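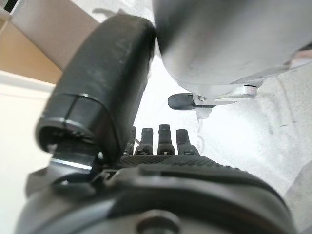

By Malachy Rafferty
24 August 2020
Filed under: Neighborhoods & Wandering
5 min read

I keep getting asked where I'd live if I had to leave my own street, and I always say the same thing, which is Wamonach, and then I have to explain where it is. It's the stretch past the old rail cut, where the 279 bus turns itself around and the driver gets out to stretch his back. Ten years ago you went there to buy a muffler or to visit somebody's aunt. My own aunt, as it happens, lived over a shoe repair place on Madigan Street, and when I was small I thought the smell of glue was just how Wamonach smelled.

The shoe repair place is a bakery now (I know, I know, everything is a bakery now) but it's a good one, and they kept the old counter with all the heel marks cut into it. Get there early if you want the rye. I've turned up at ten and been offered a sad roll, and I took it, and it was still a pretty nice roll.

What I like most is that you can walk the whole of Madigan Street from end to end and it never settles on what it wants to be. There's a tailor who has the radio on so loud that you can follow the ball game from across the road. There's a frame shop with a fat orange cat in the window. Then a dentist, then a record store, then a man who sells only lamps. I bought a lamp from him in May and he wrapped it in so much newspaper that I spent the evening reading it.

The place everyone is going to tell you about is Pronotby, so I may as well get in first. It's a coffee shop in the front of what used to be a printing works, and in the back there are studios that open up once in a while so you can wander in and bother the people who rent them. I bothered a woman who makes big paper collages of kitchen tables. She was very patient with me and I was in there far too long. The coffee is strong and the chairs are terrible, the kind with a bar right where your spine goes, so at the moment I take mine outside and sit on the loading dock with everybody else, all of us spaced out like pigeons. It suits the place, to be truthful. I hope they leave it that way once people are allowed to crowd together again.

For dinner there's Skistari, down the steps next to the laundromat. You'll think you've gone wrong, because the sign is tiny and the steps look as if they lead to somebody's boiler - keep going. They've been doing mostly takeout this summer, with 3 tables in the yard out back if you call ahead and ask nicely. I had the dumplings in broth and then, because my friend was slow deciding, I had a second order of the dumplings in broth. There's a cabbage and apple salad that I'd never have picked for myself and have since tried to make at home twice, badly. Bring cash. They do take cards, but the machine lives upstairs and somebody has to go and get it, and you'll feel guilty.

If you're walking any of that off, go up the hill behind the school. It's 50 steps to the first landing, which I know from the painted number on the wall, and there's a bench there with a view over all the flat roofs. People have started growing tomatoes up on them. On a warm evening you can hear somebody practicing the trumpet, always the same eight bars or so, and I've grown fond of whoever it is even though they don't seem to be getting any better.

Rents are going up, of course. The tailor told me his landlord has been in 2 times this year to "have a look around," and he said it in the voice you'd use for mice. So I feel a bit funny writing all this down and sending more people over there. But do go, and buy something from the older shops while you're at it. Get a hem taken up! I had the cuffs done on a coat I hadn't worn in years, and now I'm waiting for the weather to turn so I can wear it to the bakery.

Related posts
The long way home on the 279
Soup places, ranked by how late they stay open
A rainy afternoon of open studios
What happened to all the diners?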